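Ticket: Booking page shows our room twice
Opened by: Kalkidan Fikre
Status: Waiting on customer

Hello Seema, and thank you so much for getting back to me so quickly! The craft room is listed two times in Clada, and people keep booking the wrong one.

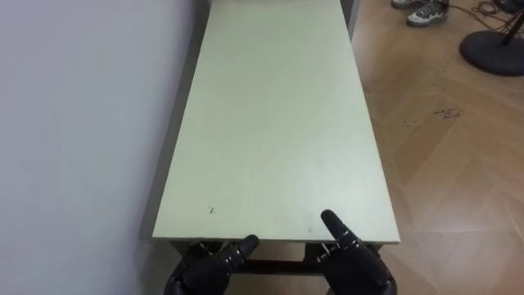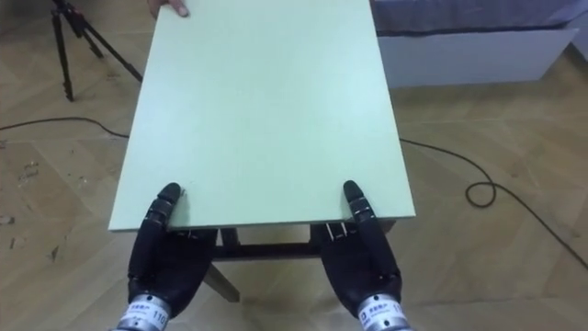
I tried removing the second listing in April, but it came back after the calendar synced (I did log out first, like you said).

Reply from Seema Rawat:
Hi Kalkidan, no trouble at all! Please open Settings, then Linked Calendars, and unlink the older one before you delete the listing. Give it 5 minutes and let me know how you get on.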